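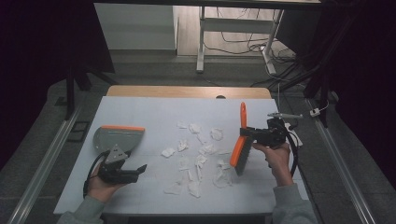

Crumpled tissue paper on the work table, and a dustpan held above it.

Wildlife & Law | Interviews

The newt ditch that changed a planning rule

Shalini Grewal starts talking before I have got my coat off. She wants to show me a map, then another map laid over the first one, and then a photocopied page of planning guidance with one sentence underlined so hard the pen has gone through.

"That's it," she says. "That sentence is why I've not had a proper holiday!"

The sentence concerns great crested newts, and what a council has to look at before it lets somebody fill in a pond. For years the guidance in her district talked about ponds and said nothing of the ditches between them. Grewal, who trained as a solicitor and now works for the small wildlife law charity Wususach, thought this was daft.

"A newt spends most of its year on land," she says. "It's under a log, it's in a hedge bottom, it's going along a wet ditch to find another pond. If you protect the pond and pave the ditch you've got a very well protected puddle."

The case that got things moving was a stretch of farmland known locally as Jemeser, where a developer wanted an access road. The ecological survey covered two ponds and stopped there. Grewal asked for the field notes and passed them to Mamta Shakya, an ecologist who had walked that ground as a student.

Shakya joins us by phone, from somewhere windy. "I read it and thought, they've gone at the wrong time and looked in the wrong places," she says. "So we went back with torches, in the spring, with permission from the farmer next door. We had 46 adults in the ditch alone. I was whooping. You're not meant to whoop, it's a survey."

Then came the paperwork. Grewal's objection ran to 900 words, which she is proud of, having seen plenty that run to fifty pages. It argued that a resting place is protected in law whether or not it has open water in it all year, and that the council couldn't weigh up harm to something it hadn't asked about. A petition gathered 2455 signatures, and she is cheerfully blunt about how much those counted for.

"Legally, hardly anything. A planning officer can't refuse a road on popularity. But councillors read them, and they turned up to the meeting having done their homework, and I loved that."

The road is now going round by the north side, and the guidance was rewritten in August to cover "connecting habitat", ditches included. I ask if she worries it could be rewritten back again.

"Oh, all the time. Guidance is soft stuff. I'd like it in the local plan proper, and that's years of evenings." She looks delighted at the thought. Shakya, still on the line, says she has already bought new torch batteries.

Related
Siriporn Prasertsri on bats, barns and building control
What counts as a wild bird's nest?
Ravindra Prajapati: my first public inquiry
River licences, a beginner's guide

We use cookies to remember your settings and see which pages are read. Accept all | Manage choices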